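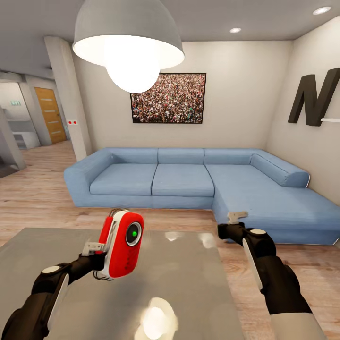
6 min read

Handout 2: Lighting a Living Room in Layers
Evening course in home decorating, taught by Dymphna Mac an tSaoi

Welcome back, everyone, and a special hello to those of you who moved over from Daithí Corrigan's section. Last time we got so wrapped up in paint that we never reached lighting, so these notes are a bit longer than usual. Please read them with a cup of something warm and bring your floor plan to class.

What we mean by layers

When people tell me a room feels flat in the evening, the first thing I ask is how many separate switches they use after dinner. Very often the answer is one! A single ceiling fixture can give you plenty of light and still leave the corners dull and the faces around you a little tired-looking. Most rooms are happier with general light to move around by, task light where you read or sew, and accent light for the things you love to look at. A pendant can do the first job nicely, and small recessed lights can help it along, but neither one is much good for a crossword if your own head is casting a shadow on the page.

Warm or cool?

The number to look for on the box is the color temperature, given in kelvins. For a living room I nearly always start at 3,000 or a touch lower. Go much higher and pale walls can start to look chilly at night, even when you picked a lovely creamy beige in daylight. Amedeo Melis, who took this course last December, had painted his hallway twice before he thought to change the bulbs (he has forgiven me for laughing). Try the bulb first - it costs a lot less than paint.

Brightness is a separate matter, and it's measured in lumens. Don't go by watts anymore, as they only tell you how much power the bulb uses. If you can, put the general lighting on a dimmer, and check that both the bulb and the dimmer say they are made to work together, or you may get a buzz or a flicker.

Pictures and glare

Sit down in your usual seat before you decide where a picture goes. Glass loves to catch a bright bulb, and you won't notice it while you're standing on a stepladder with a hammer. A busy picture full of small figures asks for even light across the whole surface, while a bold, simple print can get by with much less. Over a sofa, try to keep the picture and the seating close enough that they feel like they belong together. 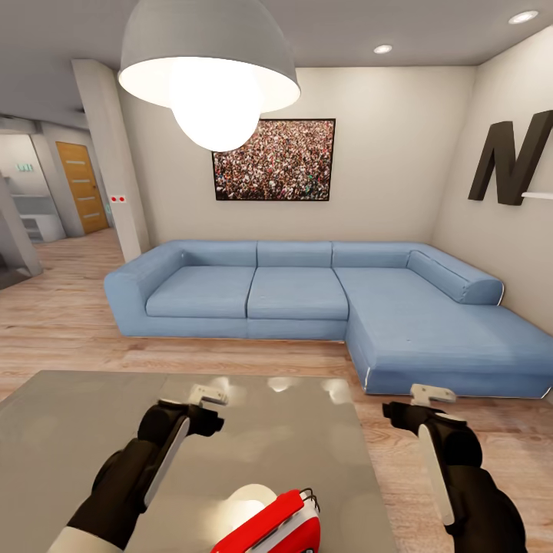
Homework for next time

Draw your living room on plain paper and mark every light, outlet and window. Then sit in each seat after dark and write down what you can read, what you can't, and whether any bulb shines straight into your eyes. Mizanur Gamage has kindly offered to bring his box of sample bulbs, so we can compare them side by side with the fabric swatches from the Orkunero folder. Bring a cushion cover of your own too, if you have one you're unsure about.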